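Bins, baskets and a number to be careful with

1/29/26

By Hajar Fahmy

The Jikau group in Drodulthorpe has a new report out on two-armed bin handling, and it has been passed around a good deal since it went up. The headline result is a 69 percent success rate on a task where a pair of arms has to pick out a named container and bring it to the middle of the table. The policy was trained on 2,250 demonstrations, all driven by hand. I have read it twice and I am less excited than most of my inbox.

Start with the objects. Empty bins sound easy, and for a person they are. For a gripper they are a nuisance. The walls are thin, the rims slope, and a shiny side throws back every light in the room. Depth estimates on glossy plastic are often bad, and the report says the group gave up on depth and used color video only. I believe that part. Anyone who has tried it will.

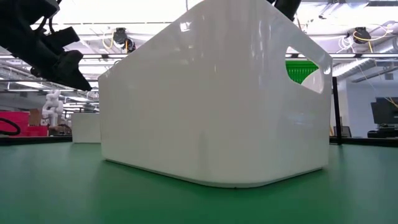

A white bin on the worktable, with ceiling lights reflected in its walls.

What I have trouble with is how the 69 percent was reached. A trial counts as a success if the right container ends up inside the target area, upright, within the time limit. Fine. But each trial allows 3 attempts, and a container that gets shoved into place scores the same as one that gets lifted. The authors mention this in one sentence near the end. They give no first-attempt figure. If I were buying one of these systems, the first attempt is the only column I would look at.

Then there is the comparison. The baseline is Drirance, an older planner that was built for single-arm picking. The Jikau people adapted it for two arms themselves, and the description of how they did so takes up half a paragraph. A weak baseline makes almost any method look good. I would like to see it run by somebody who knows Drirance well and wants it to win.

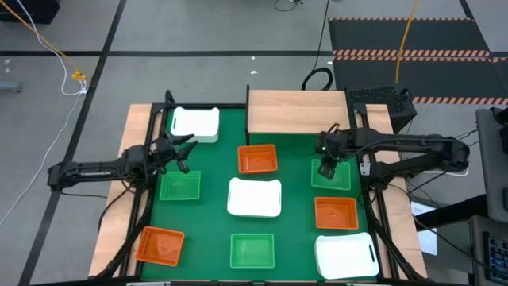 Both arms over the table, with white bins and green and orange baskets set out between them.

The layout does deserve some credit. Colors are mixed across the surface, some containers sit at an angle, and the arms have to reach past things they were not asked for. That is harder than the tidy rows we usually get. Still, it is one table with one kind of green surface under one set of lights. The claim that the method "carries over to warehouse settings" has nothing behind it that I could find.

El Ouafi, whose lab works on similar problems, has asked for the raw trial videos. Jikau says they will be released in May, along with the scoring sheets. Until then I would quote the 69 percent only with the retry rule attached to it. If the videos show mostly clean lifts, I will say so in this space.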